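4. What ends up in the bin, and how it lies there

4.1 Items and households

Working draft, Grerton storage study, 20/01/2020. Numbers in this section replace the ones in the earlier handout, which had one street entered twice.

We asked 200 households in Grerton to keep their cleaning things in a single open-topped bin for the length of the study. No lid, no dividers. People could put the bin wherever they liked and most picked the cupboard under the sink or the floor next to the washer. At the closing visit we listed everything inside. Total across all homes, 1,609 items. Spray bottles were left out of the count by design, as were refills still in their wrapping. Anything else went on the list, including things that have no business in a cleaning bin (batteries, a dog leash, half a packet of Oreo cookies in one home, which the family asked us to put down as "supplies").

Two kinds of item come up again and again. Cloths first, brushes second. Sponges are a distant third and we suspect that is an artefact of the bin – people leave the sponge at the sink and don't think of it as stored at all. We did not ask about sponges at the start. Should have.

4.2 Cloths

Cloths are the problem item. A cloth has no shape of its own to go back to, so where it lands depends on how it was let go. We sorted the lying positions by eye into four groups: flat, folded, bunched, and draped. Folded means at least one deliberate fold with edges lined up. Draped means over another item or over the bin wall. Bunched is the leftover group and by far the biggest.

Only 126 cloths were properly folded at the closing visit. Nearly all of the households had told us at the opening visit that they fold. This isn't dishonesty, I think. People fold on laundry day, and the stack holds for a bit, then a cloth is pulled from the middle and the rest goes with it. After that nobody refolds. Modupe Ekpo, who did the second round of coding, wanted a fifth group for cloths that had been folded once and come partly open, with one lobe sticking out to the side. We kept it as a sub-code under bunched (code B2) and she was probably right that it deserved it's own line. B2 turned out to be easy to spot and the two coders rarely split on it.

Color matters more than we planned for. In homes with cloths in one color per room, a cloth was more likely to be found again quickly in the timed search (Section 5). Bright cloths on a plain bin floor, easy. White cloths in a white bin, slow, and in a few cases missed completely by the person who had put them there. We gave out gray bins in the second wave partly for that reason. The search times from the two waves should therefore not be pooled, and are not.

4.3 Brushes and other stiff things

Stiff items behave better but take more room than people expect. A brush rarely lies level. It leans on the bin wall or on its own bristles, and the lean is what eats the space. Households with one brush had no trouble. Households with three or more tended to stop using the bin for brushes and hang them up, or they bought something. The Skistus rail was the usual purchase, a strip with hooks that goes on the inside of a cupboard door. We have no opinion on the rail. It does mean that brush counts for those homes are low and we flag them in the appendix.

Handle or no handle is the split that matters. Long handled brushes stick out over the rim, get knocked, and drag a cloth along when lifted. Short oval ones sink to the floor of the bin and migrate toward a wall. Why a wall, we don't know. Possibly people clear the center with a sweep of the hand when looking for something else. We saw that movement a lot in the timed search, so it is at least a reasonable guess.

4.4 Cloth and brush together

The pairing is worth its own paragraph. When a bin holds one soft item and one stiff item and nothing else, the two usually end up side by side with bare floor visible around them, and participants describe this as tidy. Add a third item and the word drops out of the interviews almost at once. We went through over 282 interview remarks that used "tidy", "neat" or "in order" and most of them referred to bins in which some of the floor could be seen. So the visible floor might be what people are judging. The state of the cloth seems to count for little – a half-open cloth next to a brush was still called tidy, as long as there was space between the thing and the next thing.

This goes against the household manuals, which are all about folding. Ñahui, our pilot block at the north end of town, is the one place where folding was mentioned without us bringing it up, and there it was mainly older residents who shared a laundry room. Different habit. Folded cloths travel better down a stairwell. We would not build anything on a single block, but it's a useful reminder that a fold is partly for carrying and only partly for storing.

Figure 4 has a soft item and a stiff one in a gray bin, an orange cloth lying near the center with a folded lobe out at one side, and an oval brush-like item near the right wall, its upper end leaning to the left. On our sheet the cloth would go down as B2 and the pair as "apart, floor visible".

4.5 Limits

Short list, more in Section 7. One visit at the start and one at the end, so we know nothing about the weeks between. Households knew we were coming back. Some clearly straightened up (two told us so at the door). The bins were ours, and a bin someone picks for themselves may get treated differently. Bin size was the same for everyone regardless of how many people lived in the home, which is bad for the large families and we knew it going in. The April follow-up uses two sizes. Coding was by eye, from above, and a cloth hiding a second cloth counts as one unless an edge showed.

Figure 4. Cloth and brush-like item, open gray bin on a pale wooden tabletop. 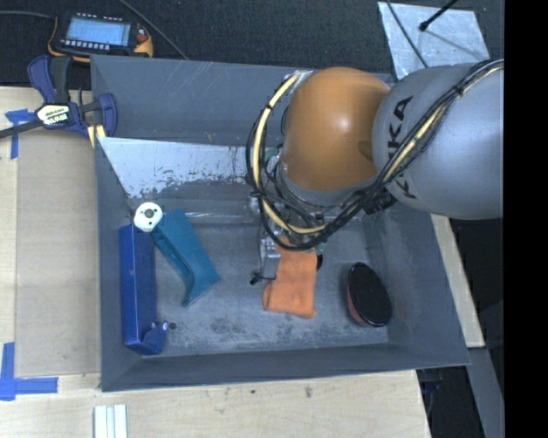
For the follow-up we also drop the draped group, which had too few cases to be any use, and give B2 a row of its own. Sponges get asked about at the first visit this time. The revised coding sheet is in Appendix B, with the old codes in the left hand column.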